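作業記録 3月 双腕作業台・次期調達計画の検討

記録:クリソフォロ・メドラノ(Crisóforo Medrano)
シェア 12 コメント 5

1. 目的
次期予算に計上する双腕作業台関連の品目を確定するため、現行設備の運用状況を整理し、見積の比較を行う。前回の打合せで保留とした把持部の交換部品についても、本記録で方針を定める。

2. 見積の状況
把持部の交換用指先およびケーブル保護材について、二社から見積を受領した。Jimska の提示額は一式 2,047ユーロ、Nudberg の提示額は一式 1,939ユーロである。差額は108ユーロで、Nudberg が下回る。ただし Nudberg の見積には手首部マウントの固定具が含まれておらず、別途手配となる。Jimska の見積には固定具と送料が含まれる。支払条件は両社とも検収後の一括払いである。

納期は Jimska が12営業日、Nudberg は在庫確認中との回答であった。年度内の検収を要するため、在庫の確認が取れない場合は Nudberg を選定できない。再照会は Corinne Kapoor が行う。

3. 作業の現況
現在は、文字タイルを木製トレイに並べる課題を主として実施している。トレイの縁が浅く、指先の高さの設定が作業の成否に影響しやすい。細長い指先は隣り合うタイルの間に差し入れる際に有利であるが、先端の摩耗が早く、消耗品として年間の必要数を見込む必要がある。布類、小型の容器等を用いる課題も同一の作業台で計画しており、次期はその比率を高める予定である。 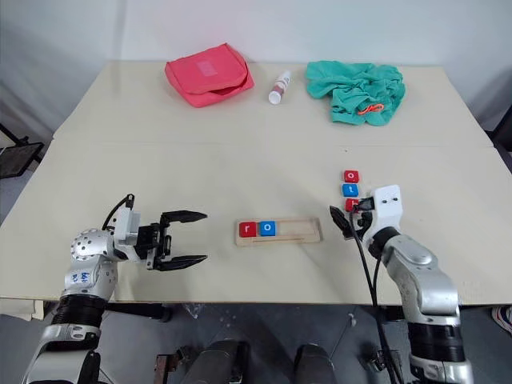 Damián Espinoza からは、指先を先に買い足すよりも、左右のケーブルの取り回しを見直す費用を優先すべきではないか、保守契約の範囲に配線の手直しが入っているかどうかを Beltrán に確認してから発注しても遅くはない、との意見が寄せられた。

上記について協議した。配線の手直しは現行の保守契約の対象外と理解しているが、契約書の別表を確認していないため、断定は避ける。Beltrán への照会を発注の前提条件とし、回答を得るまで両社への発注は行わないこととした。照会文には、対象を左右両腕とする旨、および作業時に停止を要する時間の提示を求める旨を明記する。

4. 予算区分
交換用指先は消耗品費、固定具は備品費に計上する。配線の手直しが有償となる場合は役務費とし、上記見積とは別に決裁を受ける。作業台本体の更新は今回の対象に含めない。天板の寸法は現行課題に対して足りており、更新の必要性を示す記録もない。

課題用の物品(トレイ、文字タイル、布類)は少額であるため、個別の見積を省略し、まとめて購入申請とする。タイルは同じ文字を複数そろえる必要があり、申請書には文字別の数量を記載すること。色の指定は行わない。

5. ソフトウェア
動作記録の管理には引き続き Draltodum を用いる。利用権の更新は別件で処理済みであり、今回の予算には計上しない。保存容量の追加については、布類の課題の件数が定まった後に再検討する。

6. 未決事項
・Nudberg の在庫および固定具の品番(Kapoor)
・Beltrán への保守範囲の照会(Espinoza)
・指先の年間使用数の集計。左右で摩耗の程度が異なる可能性があるため、腕ごとに分けて集計する(Medrano)
・文字別のタイル数量表の作成(Jericho Pangilinan)

7. 備考
見積書の原本は調達綴りに収めた。Jimska の見積は有効期限が月末であり、Beltrán の回答が遅れる場合には期限の延長を依頼する。Berenice Ibarra には決裁区分の確認を依頼済みで、回答は本記録に追記する。

コメント 5件を表示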